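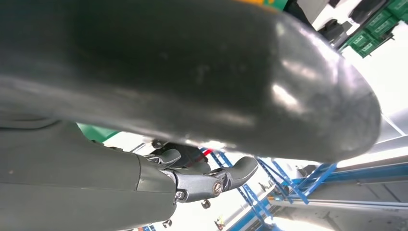

Laut Irén Medve liegt es in neun von zehn Fällen gar nicht am Greifer, wenn etwas runterfällt, sondern am Nullpunkt, den man nach dem letzten Not-Halt nicht neu gesetzt hat. Ich hab das lange für übertrieben gehalten. Dann kam der Januar und bei uns in Vositz ging ständig Fehler 2,287 auf (ja, mit Komma, die Steuerung ist auf Englisch gestellt und schreibt selbst Fehlernummern wie Tausenderzahlen). Bedeutet bei uns: Greifkraft nicht plausibel. Also Flasche weg, Zelle steht, alle gucken mich an.

So gehe ich inzwischen vor:

Zuerst die Zelle richtig stillsetzen. Hauptschalter aus, Schloss dran, Druckluft ablassen. Nur Not-Halt drücken und reingreifen — bitte nicht! Ein Finger mit Restdruck schnappt zu, und mir hat der Schreck beim ersten Mal völlig gereicht.

Dann die Finger von Hand bewegen. Läuft einer schwerer als der andere, erst das Gelenk säubern und die Schrauben prüfen. Bei mir war eine halb rausgedreht, ich hatte sie drei Wochen lang übersehen.

Danach die Auflageflächen abwischen, mit einem fusselfreien Tuch und wenig Reiniger. Kein Öl, kein Silikonspray, auch nicht »nur ein bisschen«.

Jetzt wieder einschalten, alle raus aus der Zelle, Finger ganz öffnen und den Nullpunkt neu setzen. Im Menü heißt das »Gripper Home«, und man muss 2 Sekunden halten, sonst übernimmt er den Wert nicht und sagt auch nichts dazu. Grrr.

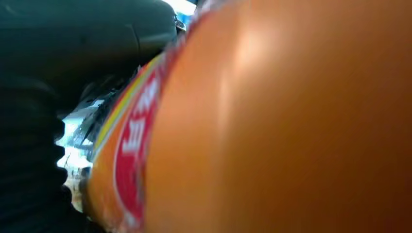 Zum Testen fahre ich erst mal im Handbetrieb, ganz langsam, und immer mit Kunststoffflaschen. Die runden Schultern sind fies, da rutscht ein schlecht genullter Finger sofort ab. Ich fange beim Kraftwert mit 400 an und gehe in kleinen Schritten hoch. Bei über 2.000 drückt es mir die Wand ein, da ist dann auch Schluss mit Testen.

Kommt der Fehler trotzdem wieder, ist bei uns meistens das Sensorkabel am Handgelenk dran. Pentti Sjöberg hat mir geraten, es bei laufender Anzeige zu beobachten und den Arm dabei langsam zu drehen (von außen natürlich, per Bediengerät). Springt der Wert, Kabel tauschen. Flicken hab ich probiert, hielt bis zum Feierabend.

Kontakt | Impressum | © Werkstattblog Gandach | Nach oben
Diese Seite verwendet Cookies. Akzeptieren
Start Anleitungen Störungen Archiv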